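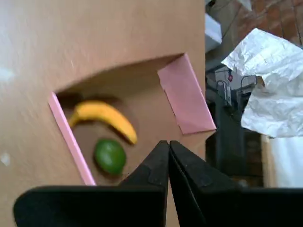
Sports > Soccer > Features

The Long Way to Doven

The bus to Doven leaves at an hour when even the birds are still thinking it over. The trip is 287 miles each way, most of it on a highway with one opinion about scenery, and at the far end is a soccer team that has beaten Plurkano on each of its last three visits. The bus was full anyway.

I had been told that away travel at this level builds character. Mostly it builds a working knowledge of rest stops. The regulars have them ranked, and the rankings are defended with a heat that Plurkano's back line might want to borrow. There is a place with good coffee and a terrible parking lot. There is a place with the reverse. A man in the fourth row has not spoken to the man in the fifth row since a vote on the matter in January.

2020-11-15
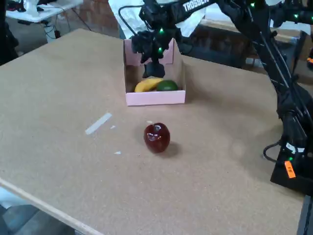 An apple on the table, with a banana and a lime in the box behind it.

Doven play at Smits Park, which slopes. The home program calls it "a gentle fall toward the river," and the ball takes the same view, rolling off toward the corner flag whenever it's left alone. Visiting teams are given the uphill half first if they lose the toss. Plurkano lost the toss.

What followed was the kind of half that coaches describe as a learning experience, in the tone people use for a kitchen fire. Doven scored from a corner, then from a corner that had been cleared and came back by itself. Our goalkeeper kicked into the wind and very nearly caught his own punt. At the break it was 2-0, and the away end sang as if it were the other way around - a habit picked up over several seasons of needing to.

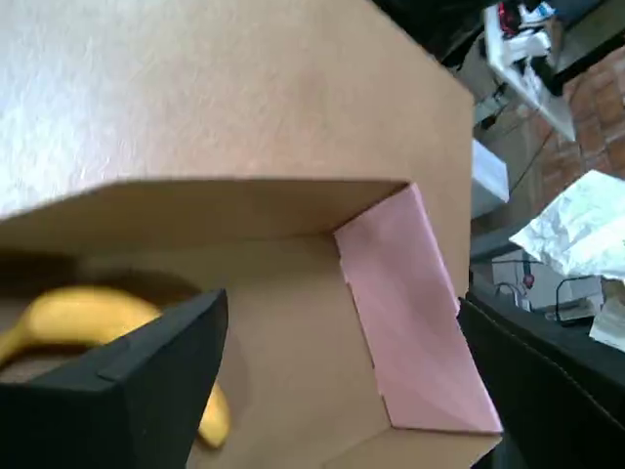 Tessa Brandvold

Downhill, Plurkano turned into a different team. They pulled one back with a header, another with a shot that was certainly a cross, and went ahead through a penalty that I would have complained about for weeks had it gone to anyone else. For a while the table looked almost respectable, and there was loose talk in the back rows about the Trurnoment, the regional cup Plurkano last qualified for when the shirts still had collars.

Doven equalized in stoppage time. From a corner, of course.

So it finished 3-3, a point gained or two dropped, depending on which side of the bus you sat. The argument lasted until the first rest stop, where it was replaced by the older argument about the rest stop. The fourth row bought coffee. The fifth row stayed in his seat and said he'd wait for the next one.

Filed under: Away Days, Lower Leagues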